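January, after supper

Day 4 of the cold, and the first one on which I've felt well enough to be annoyed about it. Up until this morning I was simply a piece of furniture with a temperature. Today I graduated to a person who notices that the kettle is full of scale and that the hall light has been buzzing since the holidays.

The big event was the letter from Nekudeo about the water bill. They have reviewed my reading. They have reviewed it with care, the letter says, and have found that I do owe them 281 dollars for a month in which I was out of the house for most of it. I called and was told by a recorded woman that my call mattered. I listened to a flute version of a song I used to like. When a live man came on, he asked me to read the meter, which is under a steel plate in the front yard, which is under the snow. I said so. He asked if I could move the snow. I said I was sick. He said to feel better and to call back once I'd moved the snow.

So I moved the snow. I did it in my bathrobe with a coat over it, using the dustpan, as the shovel is still at Naomi's. The meter says what they say it says. I have chosen to believe the meter is in on it.

Came in, made toast, couldn't taste the toast, ate six pieces to be sure.

The bread

I should put down something about the bread, as I promised myself this diary would be a record of the bread and so far it has been a record of my sinuses. The starter is alive. I fed it at noon out of guilt. It had a gray liquid on top that the Lahlou book calls "hooch" and describes in a fond sort of way, as if it were an uncle. I poured it off. Under the uncle there was a paste that smelled like nail polish, or so I assume, going by last week. At the moment I could be standing in a paint factory and know nothing about it.

The Lahlou book is beautiful and I have begun to resent it. Every loaf in it sits on a linen cloth beside a window. Every recipe starts the evening before, and two of them start the evening before that. There's a line on folding the dough where she tells you to keep your hands loose and let the fingers do as little as they can get away with. I have been practicing doing little all week and the dough has not improved.

Last attempt, for the record: 32 hours from start to finish, flat as a hubcap, good flavor. I gave half to the people next door, who have been very polite and haven't mentioned it since.
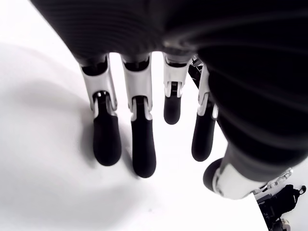

Naomi

Naomi Bakilana came by around four with soup and without the shovel. She stood on the mat in her big boots and wouldn't come any farther in on account of germs, so we had the whole visit with her in the hall and me on the stairs, shouting slightly, like people on two boats.

She has news. She's quitting choir. She has quit choir every January for as long as I've known her, and it's always over the spring program, and this year it's an arrangement of sea songs in which the altos go "heave" for what she says is nine pages. I said that sounded restful. She said I didn't understand altos. I don't, but I do understand Naomi, and she'll be there at the next rehearsal with her pencil sharpened, heaving louder than anyone.

She also told me that the Torkska place on the corner is closing. I was sadder about this than I had any right to be. I've been in there maybe a handful of times in all these years, and mostly to get out of the rain. They sold lamps, and then lamps and rugs, and then for one bad summer frozen yogurt. I bought my reading lamp there, and the man wrapped it in so much newspaper that I read about a county fair for a week. I told Naomi we should go in and buy something before the end. She said what. I said I'd like to see whether they have any yogurt left.

The soup is lentil. I added salt, then more salt, then remembered that I can't taste anything and stopped. Whoever eats the rest of that pot is in for a surprise, and it's going to be me.

Things I meant to do today

Call the dentist. Didn't.

Write to my brother. Got as far as the date and then wondered what I'd been going to tell him. "Dear Paul, the meter is in on it."

Take down the wreath. It is on the front door, brown as a boot, and sheds whenever someone knocks. I could have done it while I was out there in the bathrobe, but I felt the street had seen enough.

Finish the Bimumex crossword book. I did one corner of one puzzle and fell asleep on it, and woke up with a bit of 14 across printed on my cheek – Naomi must have seen it the whole time she was here. She said nothing. I'd have said something.

Evening now. The snow has started again, on top of the meter and on top of my good work with the dustpan. The starter has risen by the width of a thumb, and I've put a rubber band around the jar so I can't lie to myself about it in the morning. The hall light is buzzing in what I believe is B flat. Must ask an alto.

Took the purple syrup at nine. Bed.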